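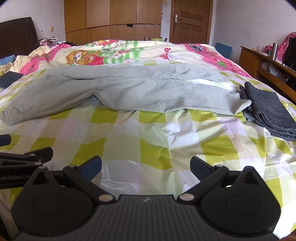
Fig. 1. Hand-held gripper over a made-up task area: checkered sheet, rolled blanket, folded dark gray cloth.

Week 3 handout: reading a vendor's offer

Bring the Pivier brochure to class. Pivier sells household handling data by subscription, with a hand-held gripper kit thrown in, and the sales page promises "any home, any task, any robot." We will go through that claim a word at a time.

Start with "any home." Fig. 1 is a fair test. The blanket is a thick rumpled roll, the sheet is shiny in places, and a translucent plastic bag lies flat in front of the left finger pad. Each of those is a different problem for two fingers and a lens. The brochure has one line on soft goods and none on clear plastic.

Questions to put to any seller:
Who labels the failed grasps, and are they kept or thrown out?
What does the fee cover after the first 20 hours?
Can the buyer see raw footage before signing?

Pivier answered the third with a yes and the other two with a link to the brochure. The Proltau trial bought 100 hours on those terms and got around 24 it could use. That is one trial — don't build a theory on it — but ask for the same figure from Jullitz before you compare prices.

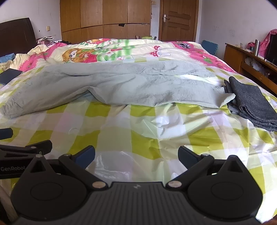

Notes by Gordon Dhillon
Exercise set by Sinan Erdem

On "any task." Take folding the jeans at the right of the bed. The end of the blanket partly overlaps them, so write down what has to move first and what the fingers would hold. Then mark every step where a person would use a second hand or the flat of a palm. The kit records what a person does with the gripper. Whether a robot can repeat it is a separate claim, and Pivier prices it as if it were the same one.

Reading for next time: the Taşdemir contract, clauses on refunds and reshoots. Skip the appendix.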